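Plultex takes North American rights to drama "The Salt Road to Asau"

Reading time: 2 min

Plultex has acquired North American rights to "The Salt Road to Asau", the second feature by director Amanuel Kumsa. The distributor plans to open the film in theaters in April, starting with 63 screens and adding more cities in the following weeks.

The film tells the story of a retired ferry captain who goes back to the island town of Asau to sell the house of his late brother. There he finds a young woman living in it, and she has a paper which says the house is hers. Issa Rawashdeh plays the captain. Sunee Luangrath, who had her first leading role in Kumsa's debut, plays the woman.

The deal was negotiated by Ashok Saxena for Plultex and by Hadi Abou Jaoude for the sales company Jelard, which holds the world rights. The companies did not give the price. Jelard has also closed sales for several smaller territories and is still in talks for Japan and Brazil.

"I read the script on a night train and I missed my station," said Saxena. "It is a quiet film, but people in the screening stayed in their seats until the last name in the credits."

Kumsa wrote the script together with Rawashdeh over two winters. The shooting was done mostly in real houses, with a small crew and without a studio. The finished film runs 2 hours and 4 minutes, after the director removed one long storyline about the captain's daughter.

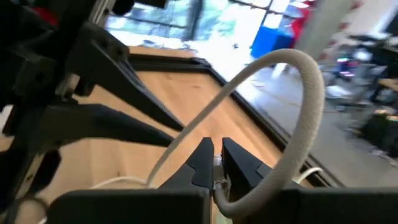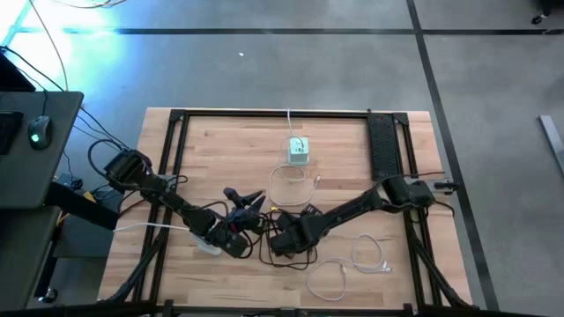 The North American premiere will be held at the Halvorsen, the restored theater with 1,090 seats, one week before the general opening. Kumsa and both lead actors are expected to attend and to answer questions from the audience after the film. The second screening, on the following evening, will be in the small hall of the same building, which has 324 seats.

Plultex will release the film with its original dialogue and English subtitles. A streaming date has not been decided. Kumsa is already preparing his third feature, a comedy about a wedding band, and Jelard will handle the sales for that title too.

Contact | Copyright Plultex Screen News, all rights reserved | Back to top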